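Drucken | Als E-Mail versenden

Glänzender Boden im Gemeinschaftsraum – was taugt der Sauger mit Kessel?

Forum Haushalt und Reinigung > Bodenpflege
Erstellt im Juni von steinboden_68

steinboden_68:
Hallo zusammen, wir haben einen großen Raum mit grau gesprenkeltem Boden, ziemlich glänzend. Er wird von vielen Leuten genutzt, entsprechend liegt abends viel Staub und Sand herum. Bisher haben wir gefegt und dann feucht gewischt. Jetzt ist ein Kesselsauger da und ich bin mir nicht sicher, ob die breite Düse auf Dauer Schlieren oder Kratzer macht. Wie oft saugt ihr so eine Fläche, und mit welcher Düse?

Kokine:
Was für ein Belag ist das denn genau? Terrazzo, Granit oder PVC mit Muster? Davon hängt alles ab. Bei poliertem Stein würde ich nur eine Düse mit Borstenkranz nehmen und vorher die Borsten kontrollieren. Ein eingeklemmtes Steinchen reicht für einen langen Kratzer.

steinboden_68:
Weiß ich leider nicht, der Boden war schon drin. Hart und kalt ist er jedenfalls. 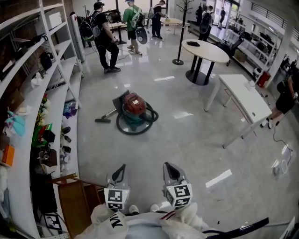
Beitrag zuletzt geändert: Juni, 14:30 Uhr, durch steinboden_68

Der rote mit dem grünen Unterteil ist es. Der Schlauch ist recht lang, man kommt damit gut in die Ecken. Am Regal links geht es schlecht, da steht der Stuhl davor und den muss ich jedes Mal wegrücken.

moppfraktion:
Ich würde den Sauger ganz weglassen. Auf so einer Fläche bist du mit einem breiten Staubwischmopp in der halben Zeit fertig, und es ist leise. Saugen nur am Eingang auf der Matte. Wir machen das im Verein in Paltholm seit Jahren so und der Boden sieht gut aus.

Kokine:
Sehe ich anders. Ein Mopp schiebt feinen Sand über die ganze Fläche, gerade in der Nähe einer Tür. Genau das macht glänzende Böden matt. Erst saugen, dann wischen.

moppfraktion:
Wenn man den Bezug oft genug wechselt, schiebt er gar nichts. Viele benutzen eben eine Woche lang denselben.

Leiva:
Zum Regal: Da würde ich von oben nach unten arbeiten, bevor der Boden dran ist. Offene Fächer mit so viel Kleinkram sind Staubfänger, und Blumen und Plüschtier besonders. Das Plüschtier kann man ausklopfen, aber bitte draußen. Die Tasche weiter unten würde ich an den Garderobenständer hängen, dann ist ein Fach frei.

steinboden_68:
Die Sachen gehören verschiedenen Leuten, da räume ich ungern um. Abstauben mache ich aber künftig vorher, das leuchtet ein. Und die Düse?

Prutimel:
Kannst du an der Düse umschalten? Bei vielen gibt es einen Fußhebel für die Borsten. Auf dem Foto kann ich nicht erkennen, ob sie ausgefahren sind. Ich hatte ein ähnliches Modell, da war der Hebel schwergängig und man dachte immer, er sei schon umgelegt. Umdrehen und nachsehen.

Noch was: Den Schlauch nach dem Saugen nicht so um das Gerät herum liegen lassen. Bei uns ist schon mal jemand hängen geblieben. Schlauch abnehmen und aufhängen – dann knickt er auch nicht.

Kokine:
Und beim Wischen wenig Mittel ins Wasser. Die Schlieren kommen fast immer von zu viel Reiniger.

steinboden_68:
Hebel gefunden, war tatsächlich auf Teppich gestellt. Ich sauge jetzt 2 Wochen lang jeden Abend mit Borsten und wische nur noch jeden zweiten Tag. Die Sache mit dem Mopp probiere ich danach hinten bei den Tischen aus.

moppfraktion:
Nimm Baumwolle und keine Mikrofaser, falls der Boden beschichtet ist.

Kokine:
Mikrofaser geht auf beschichteten Böden auch, solange sie sauber ist. Aber bitte, probier beides.

Ähnliche Themen
Kesselsauger: Beutel oder ohne?
Stuhlbeine hinterlassen schwarze Striche
Schmutzfangmatte für breite Glastür
Kunstblumen entstauben, womit?
Wischwasser: wie viel Reiniger auf einen Eimer?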